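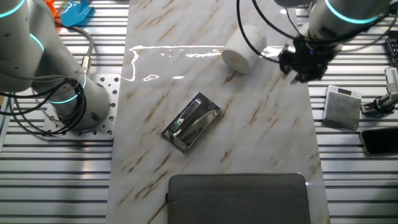
Small room, big plans: the joy of getting the loo right

People will spend months choosing a kitchen tap and then give the smallest room in the house an afternoon and whatever is left in the tin. I think they're missing out! It's the one room every guest is certain to visit, usually alone, with the door shut and nothing to do but look around.

Start with the surface. A glossy white marble pattern with tan and light brown veining running across it on the diagonal does wonders for a plain little room. The brown in it is kind to everything nearby - cream paint, old floorboards, even the pale yellow of a cardboard core in a toilet roll. Cold grey veining can make a windowless loo feel like a bank. And gloss bounces light about beautifully, though do check where your bulb will sit, as a shiny board will throw a wavy band of glare right back at you if the lamp is strong.

Then chrome. I went off it for years (I had a long and expensive affair with brushed brass) and I've come back completely converted. Against warm veining it looks crisp and cheerful, and a wipe with a dry cloth brings it up in seconds.

Nicanor Tovar fits bathrooms in and around Kurnden, and he has strong feelings about toilet roll holders. "Sit down before you drill," he told me. "Everyone measures standing up, then they're twisting round like an owl for the next ten years." He tapes a cardboard stand-in to the wall and leaves it there overnight, and he'd happily talk about rawlplugs until teatime if you let him.

His last job, a cloakroom under the stairs for Lefteris Raptis, came in at around 500 pounds, with 35 of that going on the holder alone. Lefteris wanted something heavy that wouldn't rattle, and found it in the back room at Economou, where the old stock is kept in biscuit boxes and you have to ask. I came out of there with two hooks and a soap dish I hadn't known I needed.

And the spare rolls? Leave them out, I say. A soft white roll is a perfectly nice thing to look at, and a guest should never have to go hunting through a cupboard. A low shelf is ideal, a deep basket will do, and I've seen a lovely row of them on a window ledge between two ferns. Keep them well clear of the basin, though. I lost an entire pack to a dripping tap last November and I'm still cross about it.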